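Fargate Mosaic Coaster Kit – Set-Up Guide
Section 4: Laying, Grouting and Finishing
Revised March 2022

By now your tiles are sorted, your corkboard backs are cut, and you're ready for the best bit! This section takes you from a bare coaster base to a finished piece you'll want to put a mug on right away. Read all the way through once before you open the adhesive.

What you need from the box
The glass tile tray (497 pieces, mixed colors)
4 coaster bases
Bottle of Antal clear adhesive
Bag of Brernwood white grout
Spreader, tweezers and sponge

You'll also want a cup of water, an old towel and a mixing bowl you don't eat from.

Laying the tiles

1. Pick one of the pattern cards, or make up your own. The Foltville star is a lovely first pattern and uses 63 tiles per coaster. Lay the whole thing out dry on the card first and move pieces around until it makes you smile.

2. Spread a thin layer of adhesive over one quarter of the base. Thin really does mean thin – if it squeezes up between the tiles, you've used too much.

3. Start at the center and work outward, setting each tile with the tweezers. Leave a gap the width of the spreader's edge between pieces. Press each tile down gently with one fingertip.

4. Repeat for the other three quarters, then leave the base flat for 8 hours. Overnight is perfect.

Note: Some of the blue and green glass has a ripple on one side. Put the ripple facing up. It looks wonderful when the light hits it, and the flat side grips the adhesive better.

Caution: Cut glass edges can be sharp. Keep loose tiles away from small children and pets, and sweep your work area when you finish.

Grouting

5. Tip half the grout into your bowl and add water a teaspoon at a time, stirring until it's like thick frosting. If it goes runny, stir in a little more powder.

6. Push the grout across the tiles with the spreader, going in every direction so the gaps fill right up. Don't worry about the mess on top. Every mosaic looks awful at this stage!

7. Wait until a light haze shows on the glass, then wipe with a damp sponge in small circles. Rinse the sponge often.

Caution: Wear gloves and don't breathe in the dry powder. Never pour leftover grout down the sink – let it harden in the bowl and put it in the trash.

8. Let the grout set overnight, then buff the tiles with a dry cloth. The colors come up so bright that you may find yourself doing this step twice just for fun.

Finishing and display

9. Peel the backing from the cork circle and press it onto the underside of the base, working from the middle to the edges. The cork keeps grout from scratching wooden tops.

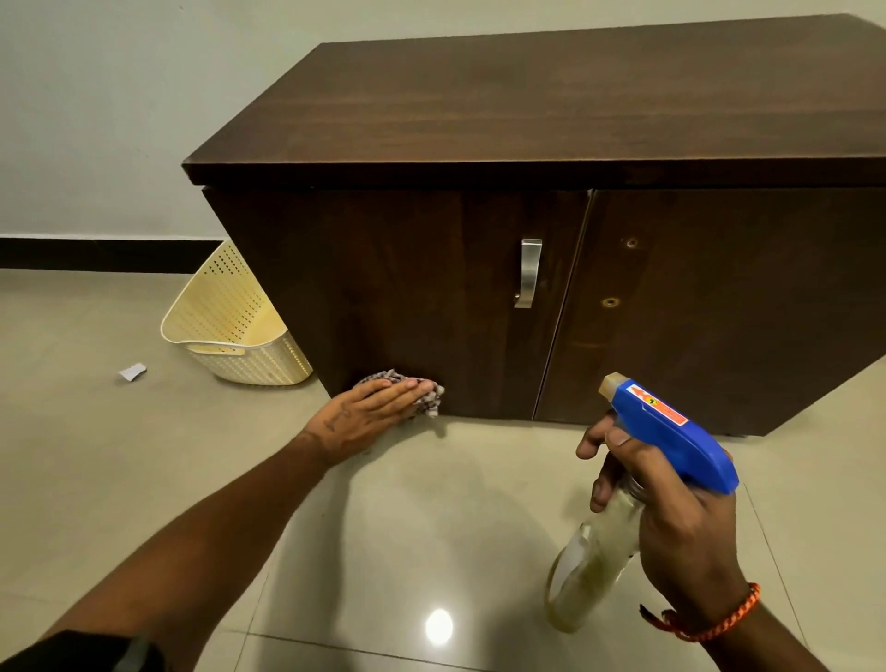 Care and cleaning

Wipe with a damp cloth and dry right away. Coasters are not dishwasher safe and shouldn't be left to soak. If a tile comes loose, scrape out the old adhesive, add a fresh dot and set the tile back in place. Touch up the gap with a pinch of leftover dry grout, mixed as in step 5.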